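**Kondden 3 - visual servoing and grasp planning package, reviewed after two months of use**

I've been running Kondden 3 on our bench arm since April, and I like it so much that I've been boring people at lunch with it. Rima Masri asked me to write it all down so she could stop hearing it in pieces. Fine by me!

For anyone new to it: Kondden sits between your wrist camera and your arm controller. It tracks whatever you're approaching, estimates distance and tilt, and feeds corrections to the planner while the arm is moving. Version 2 did this too, but it was slow to recover if it lost the target, and the settings lived in 8 different files (I am not exaggerating, I had a sticky note). In version 3 there's one file, it's readable, and you can change most of it without restarting anything.

The setup took me one morning. The hand-eye calibration tool walks you through the poses and throws out bad ones by itself, and it tells you why it threw them out, in plain English. I had a usable calibration on the second try. The first one failed because I'd typed the wrong tool length.

The part I really wanted to test was repeating texture. Feature trackers hate it. Every hole looks like its neighbor, so the matcher happily locks on one row over and the arm drifts sideways with total confidence. Perforated sheet is the worst thing I know of for this, especially close up, with glare on it and the focus falling off toward the sides. 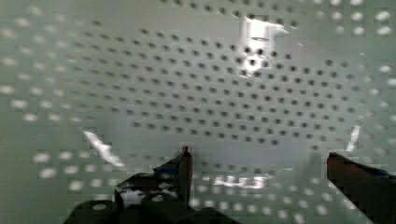

*Perforated panel from the wrist camera, gripper open. Note the glare at top center and the holes going from dark dots to white blurs.*

Version 2 simply gave up on views like this one. Version 3 has a lattice mode that fits the whole grid at once and follows how the spacing changes across the view, so a panel that tilts away is a help to it. It also masks blown-out areas before matching. And you can tell it to accept holes of either polarity, dark on light or light on dark, which I'd never have thought to ask for. Turn that on! With it off, I lost the outer parts of the grid on every approach.

I ran 356 approaches to perforated sheet over the two months and had three one-row slips, all with the mask threshold left at its default. Lowering it a little fixed things for me. Ákos Deák, who runs the same package on the Cladero cell, prefers to leave the threshold alone and slow down the last stretch instead. His way works too, but it's nearly twice as slow and I'm impatient.

Things I don't love:

- The log viewer is sluggish on long runs. I export and use my own plots.
- Finger masking has to be drawn by hand for each gripper. If your fingers open wide, draw one mask for open and one for closed, or the tracker will pick up on your own fingertips.
- Planner previews don't show the camera cone. Please, somebody, add this.
- The docs for lattice mode are a single page, and the good part is in a footnote.

I'd still put it on any arm that has to get close to mesh, grating or vent panels. If you only pick boxes off a flat table, version 2 is fine and you can skip the upgrade. My config file is in the Stedeston shared folder, under "lattice", with comments on the lines I changed.

May 2019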